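Flatlow folding bed desk, reviewed by Mwende Kirui

I bought the Flatlow in January for a small bedroom with no space for a real desk. It cost 1750 and came in one flat box. Setup took 17 minutes, most of it spent on the leg screws. 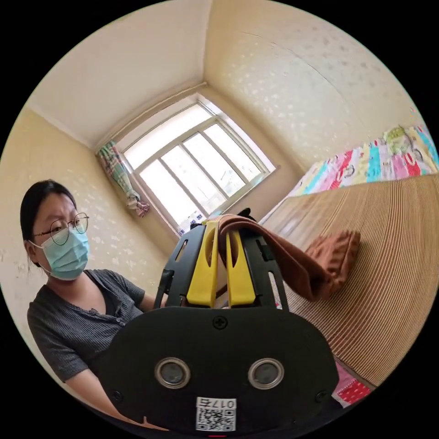
The top holds a laptop and a mug without wobbling. The hinges are stiff at first — they loosened up after a week or so. My old Grondov tray sagged in the middle and this one hasn't. 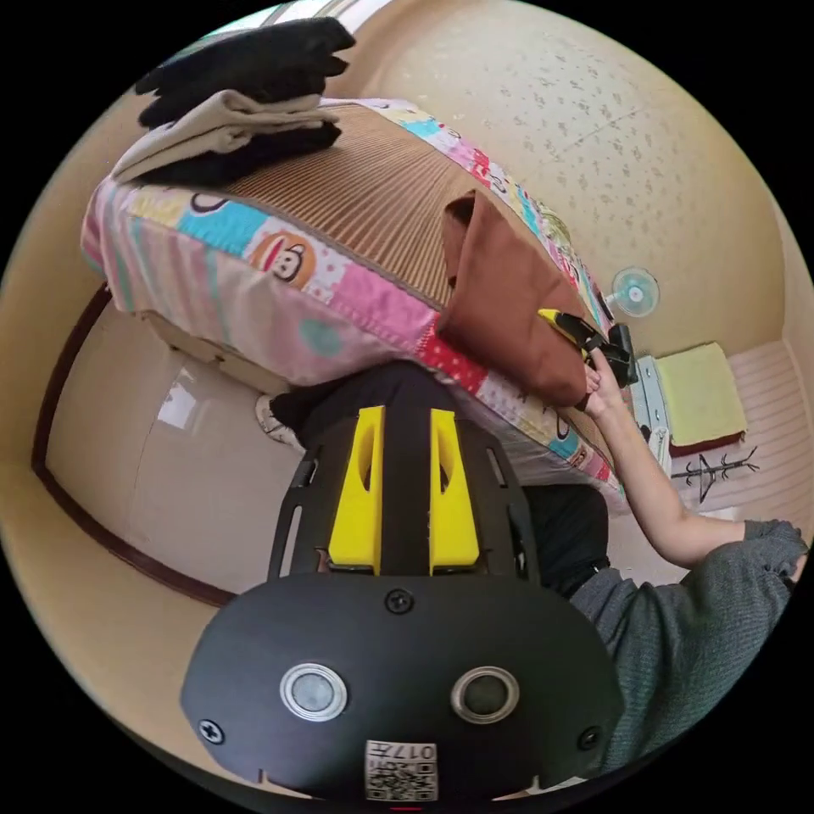 The side drawer is too shallow for a charger. I'd still buy it again at this price. Four stars.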